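Home Posts Archive About

What the loyalty app does to your coffee order

June — by the author of Citarside Notes
2 min read

I have been putting off writing this one because I still use the app. 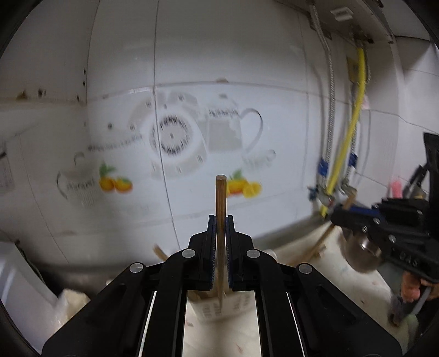

So does a coffee app save you any money? On my own numbers it saved me the price of two small coffees over six months, and I spent more than that on things I only bought to get the points.

The shop is Ashour, the one on the corner in Skondton. They used to have a paper card. Buy nine, get the next one free, and the card lived in your wallet until it went through the wash. Then the card went away and the app came in, and now a free drink costs 100 points. How many points is a coffee worth? Depends on the coffee. Depends on the month too, as far as I can tell, and I have looked.

I kept my receipts from January on. In that time I bought 18 pastries. I don't even like the pastries much. The almond one is dry by noon. But there was a "bonus week" on pastries, and then another, and the little bar on the screen was nearly full.

People tell me I should just ignore the offers. Fine. I'd like to meet the person who ignores a bar that is nearly full.

The other thing is that points expire. The paper card never did that — I once cashed one in that was so old the logo had changed. Gasex, the gas station out by the highway, has the same kind of setup, and there the points are gone in 90 days unless you fill up again. I found this out at the pump.

I'm told the shops need the data to plan their stock. Maybe. Ashour still runs out of oat milk every morning before nine.

I've turned off the notifications for now. I have 64 points left and I'm trying not to think about them.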